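Islands, bowls and where things land
Notes for Geltgate evening talk, kitchens and family clutter, 25 min + questions

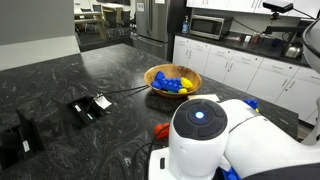

Start with the bowl. Don't do the hello-my-name-is bit, Kenji is introducing me. Straight in.

Ask room: who has an island or a peninsula? Hands. Who can see all of the top of it right now, in their head? Fewer hands. Wait for the laugh, if no laugh move on.

Main point of first five mins: a worktop is a landing place. Everything that comes through the door lands on the first flat thing at hip height. Post, keys, school bag, toys. You can fight it for a bit. I fought it for years in my own kitchen and lost.

So - give it somewhere to land. One bowl. Not lidded, lids kill it. A lid means two hands and a child with a brick in one hand will not use two hands.

Wooden bowl, round, wide and shallow, blue and yellow bricks in it. Low rim so a kid can reach over the side. Shallow also means it gets full quickly and you notice. Deep basket = you lose things at the bottom for months (tell the library book story, SHORT version).

Light wood on dark stone. Easy to find with your eye, that's all. People spend a fortune on worktops then buy a bowl the same colour and can't see it.

Granite bit
Dark with grey and white swirls running through. Lovely, hides crumbs, also hides small bricks of any dark colour. Red one on the counter is easy, you'd spot that across the room. Dark green, good luck.
Somebody will ask about scratching. My answer: I'd worry about dropping a pan on the edge before I'd worry about toy bricks. Felt pads under the bowl if it bothers you. Don't get drawn into sealing, Lyle does stone, send them to Lyle Benavides at the break.

Sockets
This is the part people take home so slow down!!
Pop-up outlet set into the island. Good idea, I'd have one again. But think about which side you put it, becuase the cable has to go somewhere and it goes across the top. Diagonal, always diagonal, right through where you wanted to chop.
Things to say:
 - decide on the messy end and the working end before the hole is cut
 - outlet goes at the messy end
 - bowl away from the lead, or the first small arm reaching for a brick takes the lead with it
 - take the tags off your cables. White paper tag dangling for four years, we all have one
Cut-outs too. Any opening in the top near the front edge, know what is going in it before you sign the drawing. Ezekiel's client at the Castellanos flats changed her mind after the cut and it was a whole new slab. Ask Ezekiel if ok to use the name of the flats. If he says no say "a block in town".

Flat square things
Pale bit of card or paper sat by the bowl. Every island has one. Could be a coaster, could be packaging, could be a note to yourself. My rule is anything flat and paper gets picked up when the kettle goes on. Kettle = tidy. You are stood there anyway.

Survey slide (no slide, just say it)
Pundia did the questionnaire for us in June, 562 households answered. Top answer to "what is on your island that shouldnt be" was post. Toys second. 99 people wrote the word "everything" in the box. Read that out, it's the best line in the talk and it isn't mine.
If asked, no it isn't scientific, it was people on a mailing list who like kitchens.

Bricks in particular
Why bricks and not teddies - bricks are small, they spread, and they hurt. Little bowl on the island doesn't replace the big box upstairs. It is for the handful that are out today. My two had a big tub of nearly 1000 and only ever played with the same handful at breakfast. So the handful live downstairs.
Sorting by colour: please don't. I did it once, took an evening, lasted till morning.
Swap the handful every so often, whenever you remember. Old ones go back up, new ones come down, it's like Christmas for no money.

How to empty it
Tip whole bowl into the big box. No picking through. If there is a hair bobble or a battery in there it'll turn up. Actual caution - batteries and coins OUT, little ones in the house, say this seriously and pause.

Height
Mention stools. If kids eat at the island the bowl needs to be in reach from the stool without kneeling up. Cletus Haverford will heckle about overhang, he always does, let him have one minute. Then back to me.

Trevix trays
They've lent a few trays for the table at the back. I don't get paid for it, say so. They're fine. A bowl from the charity shop is also fine.

Questions likely
Marble? Lyle.
Island too small for a bowl? Windowsill, or a hook and a bag.
Partner puts his stuff in the bowl? Second bowl. His.
Dog eats bricks? Vet, then a taller island.
What about 13 year olds - theirs is chargers. Same bowl, same rule.

Finish by ten to eight, Lộc Lại is on after me with lighting and needs time to set up. Leave bowl on the table for him, he wants it for the lamp demo.

Bring: water, reading glasses, felt pads for handing out, spare pen for the sign up sheet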